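Wivbridge, 27 November 2019

Ploltach Releases Jelomham 2, a Cloth-Handling Planner, and Lists What It Does Not Do

Ploltach today released the second version of Jelomham, its planning and control software for two-arm robots that handle cloth. The release is open to paying customers and to anyone who wants to run the free build on their own arms. The company advises both groups to read the section on limits before they install anything.

Software for folding laundry has been announced many times. The usual announcement comes with a short video, cut several times and sped up, in which a shirt that was already flat becomes a shirt that is folded. Ploltach made a video like that in June and has since taken it off its site. It showed the planner on its best run, with the failed runs left out, and it gave buyers the wrong idea of what they would be getting.

Jelomham 2 changes three parts of the product. The first is the grasp planner. The old version looked at cloth from an overhead camera, picked the highest point, and sent a gripper there. That works well enough on a crumpled heap and badly on nearly everything else, since the highest point of a heap tells the software very little about where the collar or the hem might be. The new planner also reads the camera at each wrist and corrects the approach until the fingers close.

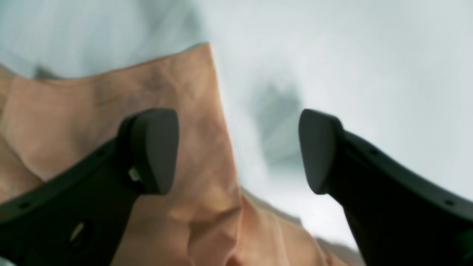 Wrist camera view with the gripper fingers apart, near creased tan material.

Wrist views are harder to use than product literature tends to admit. The fingers block much of what the software needs to see, the focus is soft at close range, and pale cloth on a pale table gives the edge detector little to hold on to. Ploltach tried to tune its way past this for most of a year and then gave up on the single-edge approach. The planner now keeps several guesses about where the cloth ends and drops them as the fingers get closer. When two guesses stay equally likely, it stops and asks for a new view from the overhead camera. This costs time. Customers who bought the first version for speed will notice.

The second change is in grip checking. Motor current alone is a poor witness. A gripper closed on thin fabric reports very nearly the same current as a gripper closed on nothing, and the first version would carry on happily with an empty hand. Jelomham 2 compares the current reading with the wrist picture, looking for gathered fabric at the fingertips, and holds the next move until the two agree. 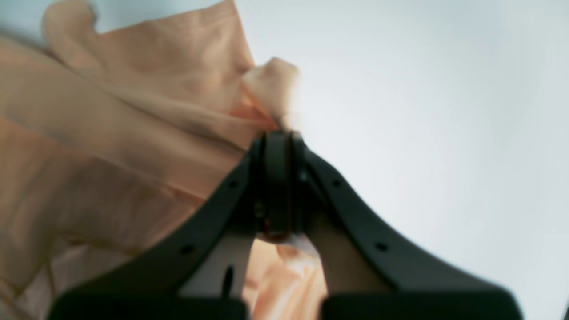 What the test set contains

The company's regression set now holds 746 recorded grasps, all on light garments and loose cloth. Ploltach does not regard this as a large number. There is no denim in the set, no knitwear and nothing with a zipper. Dark cloth is missing too, and nobody should assume that results on peach-colored fabric carry over to a navy sweatshirt. The recordings ship with the software, failures included, so that customers can replay them against their own settings.

The third change concerns layers. Picking up one layer of cloth and leaving the one beneath it is where most folding plans go wrong, and a plan that starts with two layers in the fingers cannot be rescued later by clever motion. The planner now makes a small test lift after each pinch and measures the shape of the raised fold before it commits to the full move. If the fold looks too thick or drags too much cloth with it, the gripper lets go and tries again a short distance away. After 2 failed tries it hands the job back to the operator with a plain error message – the first version would simply keep going.

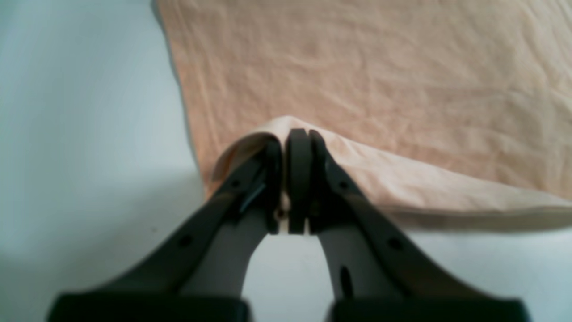 Yanti Tjoa wanted to know why anyone should pay for a planner that quits after two tries, when a person can straighten a shirt in a few seconds and never files an error report. A fair comparison, she added, would put the cost of the operator who clears those errors on the same page as the license fee.

Ploltach agrees with the second point and has no good reply to the first. For a single shirt on a single table, the person wins. The case for the software rests on long runs of similar garments, and that case has not yet been made outside the company's own rooms. A trial with Simanjuntak is planned, and its error log will be published whether or not it flatters the product.

Two-arm control has had smaller repairs. Both arms now share one clock, so a pull from the left and a hold on the right begin together. Path planning treats the space above the table as shared, and either arm will wait if the other is in it. Cable loops are modeled as a simple padded zone around each joint, a crude method that sometimes rules out moves the arms could safely make. 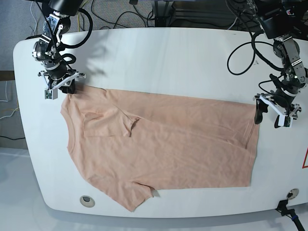
Does Jelomham 2 learn new garments by itself?
New garment types have to be set up by hand, with a template for the outline and a list of allowed folds. Ploltach has seen claims elsewhere that this step can be skipped and has not been able to repeat them.

Known limits

The planner needs even light. A change in lighting during a run can shift its edge guesses, and the calibration tool should be run again afterward. Sleeves tucked inside the body of a shirt are not detected. Buttons are ignored. The software has no idea whether a finished fold looks neat, and the success flag in the log means only that the planned moves were completed.

Availability

Jelomham 2 can be downloaded from the Ploltach customer page. Existing licenses carry over without charge. Templates made for the first version must be converted with the supplied tool, which keeps the outlines but discards custom grasp points.

Press questions go to the Ploltach office in Wivbridge.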